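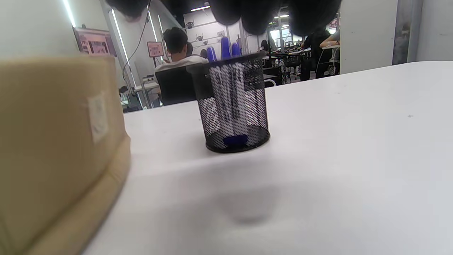 Ticket 396
Subject: Mesh pen holders, square one tips over, markers faint after storage
Product: Kistden desk holders, steel mesh (round and square)
Used with: Stevora table, white top; whiteboard markers, assorted
Opened by: Ermelinda Peixoto
Assigned to: Alun Price, Trumico product support
Priority: Low
Status: Closed, one item open with manufacturing

Initial report (Ermelinda Peixoto)

We have Kistden holders on a shared table. Two problems, possibly unrelated.

1. The black square holder falls over when a marker is dropped into it or pulled out at an angle. The black round one and the blue round one do not do this with the same markers.

2. Whiteboard markers kept in the holders write faint on first use. Blue is worse than black. After a minute of scribbling some come back and some do not.

The table is level, checked both ways with a spirit level. The holders were delivered in the same order and have not been modified. Please advise whether the square one is defective or whether this is expected.

Reply 1 (Alun Price), 9:40 a.m.

Thanks. A few questions before I send a replacement.

Does the square holder rock when empty? Put it on the table and press each top corner in turn.
Is the pad still fitted underneath? The square model has one glued pad covering the base. The round models have a rim and no pad.
What is in it when it goes over? Marker lengths would help.
Are the markers stored cap up or cap down?

Also describe how the table is used. If the contents are taken out and put back many times a day, say so.

Reply 2 (Ermelinda Peixoto), 11:15 a.m.

Rocks when empty: yes, on one diagonal. Movement is small but can be heard.

Pad: present, but one corner has lifted and folded back under itself.

Contents: goes over with one or two full-size markers in it. If it is packed full it stays put.

Cap up or down: mixed. People put them back whichever way they picked them up. Mostly cap up.

Use: the table gets cleared and set up again several times a day. Markers come out of the holders, go into a paper bag, and are sorted back. The holders get picked up, laid down and moved constantly. Overview of the table attached.
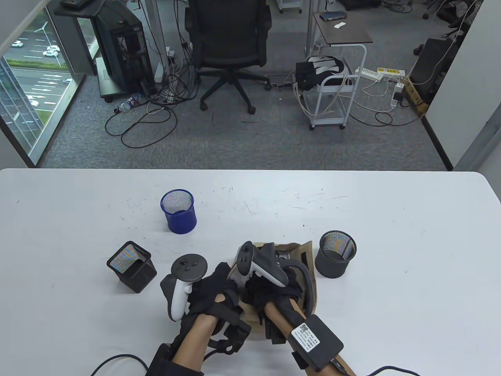 Last updated: August, 4:40 p.m.

Reply 3 (Alun Price)

Attachment received. I can see the black square holder on its side to the left of the bag, and the blue and black round ones upright. The base of the square one is not visible from that side, so I am going by your description of the pad.

A folded pad corner would account for the diagonal rock. The square holder weighs 150 g empty, and a full-size marker leaning against the top edge moves the center of gravity toward that side. With a flat base this is within limits. With one corner raised it is not.

Steps for the base:

1. Empty the holder and turn it over.
2. Peel the pad off completely. Warm it with a hair dryer if it resists. Do not cut it.
3. Remove leftover adhesive with isopropyl alcohol and a cloth. Let it dry.
4. Set the bare holder on the table and repeat the corner test.
5. If it no longer rocks, fit a new pad. I am mailing two.
6. If it still rocks with the pad removed, stop there and tell me. The base plate is bent and the unit will be replaced.

Do not try to bend the base plate flat by hand. The spot welds along the bottom edge will let go.

Reply 4 (Ermelinda Peixoto)

Steps 1 to 4 done. Still rocks with the pad off, less than before. A sheet of copier paper slides under one corner with no resistance and stops at the other three.

I also noticed a burr on the outside bottom edge at that corner. It catches a fingernail. There are faint gray scuffs on the table top and I would like to know if the burr could be causing them.

Reply 5 (Alun Price)

Bent base plate, then. Replacement square holder approved, no return needed.

On the scuffs: gray marks on a white Stevora top are usually metal transfer or rubber, and neither one goes into the surface. Test in a corner first with a damp melamine sponge, light pressure. If the mark comes off, it was transfer. If a line remains that you can feel, it is a scratch and the burr is a reasonable suspect. In the meantime, take the burr down with 1000 grit paper, two or three strokes, or keep that holder off the table.

On the markers: this part is not a holder fault, but I can tell you what we see.

Most dry-erase markers are meant to lie flat. Upright with the cap at the top, ink settles away from the tip. Pigment in blue and green seems to settle sooner in the brands we have on our own bench, Szalai included. Open mesh makes no difference to drying if the cap is fully closed. A cap that has not clicked does make a difference.

Suggested test:

1. Take the markers that write faint. Close each cap until it clicks.
2. Lay half of them flat overnight. Stand the other half cap down in a round holder.
3. Next morning, draw one line 40 cm long with each, no shaking.
4. Discard any that are still faint. They are dry and will not recover.

Please also send a close view of a marker as it normally sits in the round holder. I want to check how much of the barrel stands above the rim.

Reply 6 (Ermelinda Peixoto)

Close view attached. Black round holder, marker standing cap up. 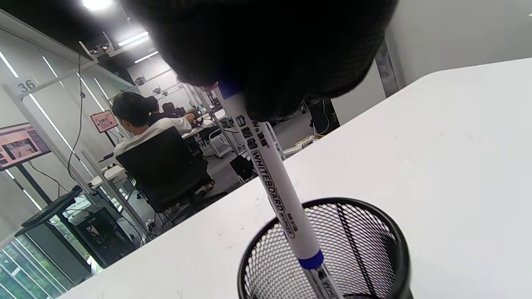 Attachment 2: Whiteboard marker in the black round holder, blue band just above the rim.

Test results:

Flat overnight: all wrote normally except one, which was dry.
Cap down overnight: all wrote normally. First few centimeters slightly heavy, with a blob at the start of the line.

Table marks: sponge removed most of them. One short line remains near the left edge and can be felt. Burr sanded, no new marks so far.

Reply 7 (Alun Price)

The barrel height is fine for the round model. The rim holds the marker high enough that it cannot lever the holder over. The square model has a wider opening, so the same marker leans further. If you have a choice, put full-size markers in the round holders and use the square one for shorter items.

For storage, use cap down if they have to stand, flat if there is drawer space. Mixed is the worst arrangement for finding out which ones are dry.

Reply 8 (Ermelinda Peixoto)

Replacement square holder arrived. No rock in the corner test, pad flat. Stood it up with one marker leaning on each side in turn and it stayed upright. Pulled the marker out at an angle, same result.

Old holder is in a drawer with erasers in it.

Resolution (Alun Price)

Square holder: bent base plate with secondary pad lift. Replaced.
Markers: storage orientation, one dry unit. User instruction given.
Table: one scratch, cosmetic. No claim filed.
Open: burr at bottom edge, passed to manufacturing for a check of the remaining square stock. Result will be added to this ticket.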